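Looking after the two-arm cell at Koivisto

The technician at Koivisto begins at seven with the cloth. "Dust on the black fabric gives us more trouble than the motors," she says. She brushes the walls, then tightens the corner brackets by hand.

Every 40 hours she checks the zero position of both arms. "If the left one is wrong by 4 millimeters, it still picks, but badly."
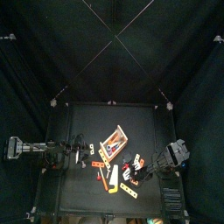 The fingers she inspects last, when the toys are back in the toolbox. Worn joints go to Reten for repair, and in May they sent two. "I keep one spare hand in the drawer. I would like to have two."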